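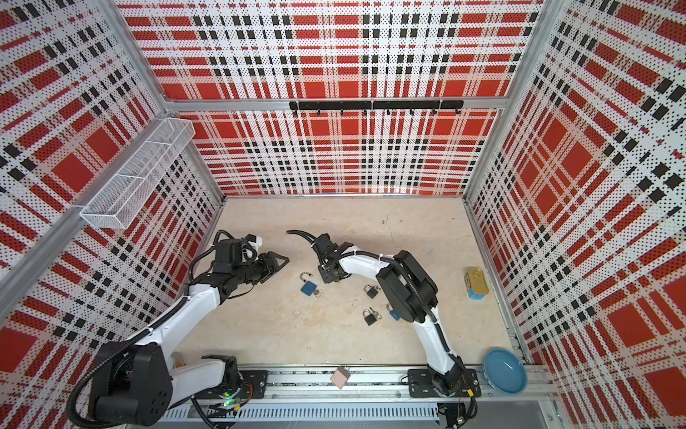
Zweihändige Aufgaben mit kleinen Metallteilen gelten in der Robotik weiterhin als schwierig. Das Labor Sodisska hat am 22. September 2023 ein Lernverfahren mit dem Namen Bristitine vorgestellt, das beide Arme durch ein gemeinsames Modell steuert. Geübt wird mit Vorhängeschlössern, blauen und schwarzen, die zwischen den beiden Greifern auf dem Boden der Zelle liegen. Das Modell wurde mit 2549 vorgeführten Bewegungen trainiert, die meisten davon stammen aus dem Juni.

Im Test musste das System einen Schlüssel greifen, ihn ausrichten und in das Schloss einführen. Von 401 Versuchen waren 300 erfolgreich — ein getrenntes Modell für jeden Arm kam unter gleichen Bedingungen nicht auf die Hälfte. Die meisten Fehler entstanden beim Ausrichten des Schlüssels.
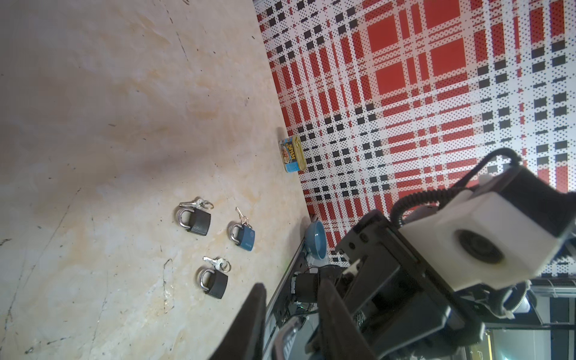

Nächste Schritte

Als Nächstes wird das Verfahren am Standort Starnitbridge mit 30 weiteren Schlosstypen geprüft. Die Trainingsdaten sollen danach für andere Gruppen zugänglich sein.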